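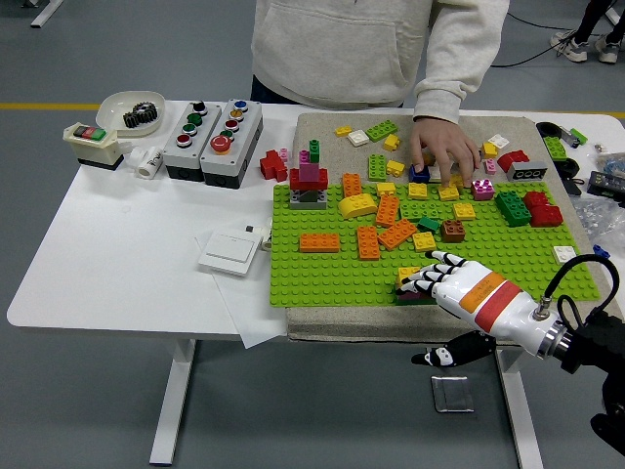

Mengal ist unser Verfahren, mit dem ein Roboter das gemeinsame Bauen an einem Tisch lernt, an dem auch ein Mensch arbeitet. Entwickelt wurde es von Rania El Sherbiny und Faisal Kazmi, und seit dem Umbau im Mai läuft es fest auf dem Arbeitsplatz Rasa. Gebaut wird auf einer limettengrünen Noppenplatte, auf der die Steine in keiner Ordnung liegen: gelbe und orange, dazwischen Braun, Magenta und Dunkelgrün, und sogar eine limettengrüne Platte, die sich vom Untergrund kaum abhebt. Genau solche Fälle wollten wir haben! Wenn die Hand eines Menschen mit gespreizten Fingern über den Steinen steht und die Roboterhand gleichzeitig von der anderen Seite zu einem niedrigen Stapel greift, muss das System entscheiden, welcher Stein gerade frei ist und welcher besser liegen bleibt.

Was Mengal macht

Das Verfahren sagt aus dem Kamerabild am Kopf voraus, wohin die menschliche Hand als Nächstes greift, und sperrt diesen Bereich für die eigene Greifplanung. Die Sperre ist weich. Liegt ein passender Stein am Rand der Zone, darf der Roboter ihn nehmen, aber langsamer und in einem flacheren Bogen. Smaranda Vasiliu hat diesen Teil von Grund auf neu geschrieben, und der Unterschied ist am Tisch sofort zu spüren - man zieht die Hand nicht mehr unwillkürlich zurück.

Schalter, Zahnräder und Tüten

Auf dem Tisch bleiben absichtlich Teile liegen, die mit dem Bauen nichts zu tun haben: Steuerkästen mit farbigen Tastern, eine weiße Schale mit schwarzen Zahnrädern, durchsichtige Kunststoffbeutel. Ein Beutel ist für die Tiefenschätzung viel unangenehmer als jeder Stein, und ein roter Pilztaster sieht aus ungünstigem Winkel einem Bauteil erstaunlich ähnlich. Mengal führt solche Dinge als Störobjekte und plant darum herum.

Ergebnisse

Trainiert wurde mit 1000 Durchgängen. Geprüft haben wir an 40 Aufbauten, die im Training nicht vorkamen, jeweils mit einer Person am Tisch, die frei mitbauen durfte. In 70 Prozent der Fälle stand der vorgegebene Turm am Ende richtig, ohne dass jemand nachhelfen musste. Über diese Zahl haben wir uns riesig gefreut, denn die feste Sperrzone, mit der wir angefangen hatten, blieb deutlich darunter. Die meisten Fehlversuche entstehen beim Aufdrücken: Der Stein sitzt schief auf den Noppen, und der Regler merkt es zu spät. Angelica Sarmiento arbeitet an einer Auswertung der Fingerkräfte, die das früher erkennt.

Ausstattung des Arbeitsplatzes Rasa

Tisch: weiß, abgerundete Ecken
Unterlage: strukturierte Matte, beigegrau
Hand: mehrfingrig, Fingerspitzen schwarz
Planungssoftware: Sirkum, Version 2
Aufzeichnung: Trorico, Bild und Gelenkwinkel auf gemeinsamer Zeitachse
Stand der Angaben: Juli 2018

Mitbenutzung

Arbeitsgruppen aus dem Haus können Rasa tageweise buchen, auch mit eigenen Bauteilen. Bitte vorab eine kurze Liste der Teile schicken - bei sehr kleinen oder spiegelnden Objekten passen wir die Kalibrierung an. Die Termine vergibt Rafia Janjua, die auch die Einweisung übernimmt. Wer eigene Greifplaner testen möchte, kann sie über die Schnittstelle von Sirkum einhängen und die Vorhersage von Mengal weiterverwenden.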